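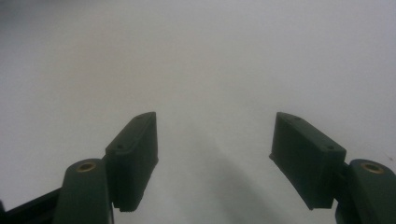 Perance brings the pocket organizer back with the Skotell, a small computer that does four old jobs and no new ones

Trelaldale, February 2020

Perance, the maker of small computers and spare parts for old ones, is opening orders for the Skotell, a pocket organizer with a keyboard, a gray screen and no telephone inside. The first units leave the workshop in March.

The Skotell is for people who used a pocket organizer in the nineties and never found a good replacement for it. It keeps a calendar, an address book, notes and a simple table for sums. It has no camera, no app store and no radio of any kind. To move data to a desktop computer, the owner connects a cable.

"Many of our customers still carry a device which is older than their children," said Thảo Hoàng, founder of Perance. "They send it to us when the hinge is broken, and they ask us to be quick, as their whole address book is in it. For years we repaired these machines. At some moment we had to ask ourselves why there was no new one to buy."

Perance started as a repair shop for hand held computers, in two rooms above a bicycle store. The company still does this work, and the repair service will continue with the same prices as before. Customers who have a device in the shop at this moment do not need to do anything.

The keyboard

Most of the development time went to the keyboard. The keys are full travel keys, made smaller, and they are set in straight rows with a little more space between them than on the old organizers. It is possible to type with two thumbs when standing, or with more fingers when the Skotell is lying on a table.

Chunhua Li, who designed the keyboard, made three complete versions before the company was satisfied. The first was too stiff for older hands. The second was pleasant to type on, but the letters on the keys became difficult to read after a few months of testing. On the third version the letters go through the whole thickness of the key, so they stay readable even if the surface is used up.

"I typed all my mails on the test units, also the long ones," said Li. "My colleagues can tell you that my mails became shorter during the first version and longer again with the third."

Keyboards are offered in the English, German and Spanish layouts. A Vietnamese input method is included in every unit and can be switched on in the settings. Other layouts are under study, and Perance asks interested customers to write which one they would need.

The screen and the batteries

The screen is gray, without color, and it is readable in direct sun. A light can be switched on for use in the evening. It switches itself off again after a short time, and the owner can choose how long this time is.

The Skotell takes two AA batteries of the common sort, which can be bought at any gas station. Rechargeable ones work too. The memory keeps its content when the batteries are taken out, so there is no backup battery to forget. This was the first wish of nearly everyone who wrote to the company while the device was being planned. Many of them had lost a full address book in this way at least one time.

Software

The software was written by Peiyu Luo together with Valdebenito, a small software firm which has worked with Perance before on transfer tools for old organizers. The programs start as soon as the lid is opened, and the device comes back to the same page where it was closed. There is no account to make and no password to remember, although a lock code can be set for the address book or for the whole device.

All files are saved in plain, open formats. Notes are simple text files. The calendar and the addresses can be read by the usual desktop programs on Windows, Mac and Linux, without any tool from Perance. For owners of older devices, Valdebenito has prepared a converter that reads the backup files of the most common organizers of the nineties. It is a free download from the Perance website, and it can be tried before the Skotell is ordered. Handwritten notes and drawings cannot be converted at present.

Updates will be given as a file which the owner copies over the cable. Perance does not plan to send out many of them. The source code of the four main programs will be published on the day when the first units are sent.

Repair

The case is closed with ordinary screws, and no glue is used anywhere. A repair manual with drawings is printed and lies in every box. Hinges, keyboards, screens and battery doors can be ordered one by one, and the prices for them are already on the website.

"I have repaired enough devices that did not want to be opened," said Angus Gillies, head of the workshop. "With this one you need a small screwdriver and a clean table. I would say also a cup of tea, but please put it on another table."

Price and ordering

The Skotell costs 388 dollars. The price includes the cable, the first set of batteries, a cloth sleeve and the printed manual. Shipping is calculated at the time of the order and depends on the country.

The first series is limited to 200 units, and every customer can order one. Orders are taken on the Perance website and also by letter, for customers who prefer this. Payment is asked only when the unit is ready to be sent. If the first series is sold out, later orders are put on a waiting list in the order they arrive. The date of the second series is not yet fixed.

Owners who return a unit within the first month, in good condition, get the full price back.

About Perance

Perance repairs hand held computers and makes spare parts and accessories for them. The company is located in Trelaldale and is owned by the people who work there.

Press contact

Kieran Nuttall, Perance, Trelaldale. Test units can be lent to journalists for a limited time. Please write which keyboard layout you would like to receive, and if you need the converter for an older device. Photos of the Skotell are available on request.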